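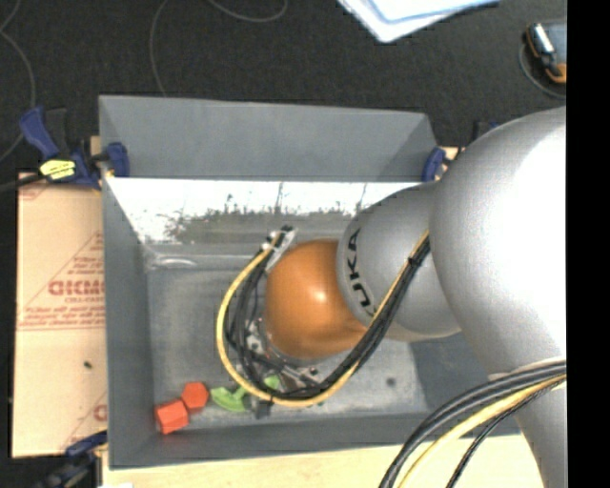
12th June
By the Nolville diarist

Print this page
E-mail this page

Still no cartilage in the left knee, as far as I can tell, but the wristband says I had a wonderful night. It gave me a little green moon. I was up at two with a leg cramp and again before it got light to let the dog out, and I lay there listening to the neighbor's sprinkler in between. Green moon. I put the thing back on the charger and had my coffee without it.

I should write down how I got into this, so that in December I can read it and see whether I was a crank or a prophet. The county is paying for it, or Prelia is, and the county is paying Prelia. The letter was not clear. What was clear is that anybody in Nolville over fifty with a doctor's note gets a free Varnano band, a folder, a water bottle and a place in the walking group, and at the end of it there is a dinner where the people who lost weight stand up. I signed because my doctor had the form on her desk already and because I weighed 203 on her scale with my shoes on. I asked if I could take my shoes off and she said it wouldn't make the difference I was hoping for.

She did not put me on the blood pressure pills. She said we would look again when the program is done. So that is the reason I'm doing this, and it's a decent one. I don't want the pills. My mother took them for years and stood up from every chair like she was getting off a boat.

But I do not believe the band.

This morning was the first proper walk. They had us meet at the lot behind the library and the leader, who is young and has calves like bowling pins, asked us all to hold up our wrists so she could see the bands were lit. We looked like we were being robbed. Then she had us say why we were there. I said blood pressure. The man beside me said his wife. The woman next to him had a whole speech about taking back her life, and everybody clapped, and I clapped too, but I noticed she had been in the newspaper insert for last year's program saying the same thing. Maybe it takes more than one go. Most things have for me.

We went down Nakpan Road as far as the grain elevator and came back on the shady side. It's a nice enough walk. I have driven that road my whole life and never noticed that somebody along there keeps bees. The leader talked the entire way out about heart zones. There are colors. You want to be in the orange, she said, and not the red, and the yellow is for warming up. I looked down at mine halfway along, when I was puffing pretty good and my shirt was stuck to me, and the band had me in the gray. Gray is for sitting down. I showed it to her and she said to tighten the strap. I tightened the strap. By the elevator I was in the red, standing still, drinking out of the free water bottle.

Now here is what got me going. When I came home I sat on the back step and shelled peas for a good long while, and when I looked again the band had given me 502 extra steps. For peas! I never left the step. I told my sister on the phone and she said it all evens out. I asked her how she knew that. She said that's what the folder says. Well, the folder was printed by the people who made the band.

I have read the folder, front to back, which I doubt many in the group have. It is mostly pictures of people laughing at salads. There's a page on portions that I thought was sensible — use a smaller plate, don't eat out of the bag, sit at the table. My grandmother could have written it and she would have done it on a postcard. There's a page on sleep that says to keep the bedroom cool and dark, and then tells you to look at your sleep score first thing when you wake up, so you start the day knowing you've failed at lying down. And there's a page at the back about the Prelia powder. You mix it with milk in place of lunch. It is not part of the program, it says, but members of the program get a discount on it. I would like to know whose idea that page was. I turned it over to see if there was anything on the other side and there was a coupon.

I bought a can anyway, to be fair to it. Vanilla. It tastes like the inside of a new purse. I had it at noon and by 2 I was standing at the counter eating cold potatoes with my fingers, so I can't see that I came out ahead. The rest of the can is on the shelf with the bread machine. If somebody at church wants it they can have it, but I'm not going to tell them it's good.

What I do believe in is the walking. I'll put that down too, since I'm supposed to be fair. My knee hurt going out and hurt less coming back, and I was hungry for supper in the ordinary way, where you want a piece of chicken and not the whole cupboard. I slept this afternoon in the chair like a stone (the band counted that as a workout, a mild one). I was short with the dog yesterday and I wasn't today. None of this needed a battery.

The leader says the band is there to keep us honest. I've thought about that. I think it could just as well do the opposite. The man who came because of his wife told me, by the elevator, that he'd worked out you can wear it on your ankle while you rock in a rocker, and get most of your day's steps in during a ball game. He was very pleased. He's signed up to lose weight and he has found a way of telling a machine that he is losing it. I didn't say anything, because I'd just had 502 of my own coming to me that I hadn't heard about yet. But I do wonder what goes in the report at the end. If the county adds up everybody's steps and puts the number in the paper, there'll be rocking chairs in it, and peas, and somebody will read it and say look how well Nolville is doing, let's buy more bands.

They ought to take our blood pressure at the start and take it at the end, with the same cuff, on the same arm, after we've all sat quiet a few minutes. I asked if they were going to. She said the program was focused on engagement. I asked what that was and she said it was how often we opened the app. So there you are. I open it a lot, mostly to argue with it. I expect I'm one of their best people.

And another thing about the clapping. I don't mind a person being proud. But there was a woman at the back today who's bigger than any of us and walks with a stick, and she went as far as the bees and turned around, and when we passed the library again she was sitting on the wall with her face bright red, and nobody clapped for her. The prizes are for pounds. She may have done the hardest walk of the morning. I said as much to her, not very gracefully. She said she only came to get out of the house. I said same here, which wasn't quite true but wasn't a lie either, and we sat there a while and she showed me how to turn off the buzzing. There's a setting. It is three menus down, where they hope you won't go.

So it doesn't buzz now. That's an improvement. It was telling me to stand up every hour, including in the dentist's chair last week.

My sister thinks I'm being difficult on purpose. She says I was the same about the microwave, and that's true, and I was wrong about the microwave. I did tell her I'd been right about the vibrating belt she had in the basement, and the grapefruit, and those sandals with the curved bottoms that put her on crutches. She said the sandals had helped her posture. I let her have that one.

Plan, for what it's worth. I will go to every walk, and wear the band on the walks because they ask us to, and leave it in the dish with my keys the rest of the time. I'll use the small plates. I'm going to get the old cuff out of the hall closet, see if the tube has cracked, and write my own readings in the back of this book, mornings only, before coffee. If the tube's gone the drugstore has a machine, though I've never trusted that one either — it's right beside the door and there's always somebody's child in it.

I took my shoes off and got on the bathroom scale tonight, just to see. It said I was 6 pounds lighter than at the doctor's. I moved it off the bath mat and onto the tile and got on again, and there went four of them. The next walk leaves from the Nakpan end, so I have to find out where a person parks over there. Peas for supper, the rest of them, with butter.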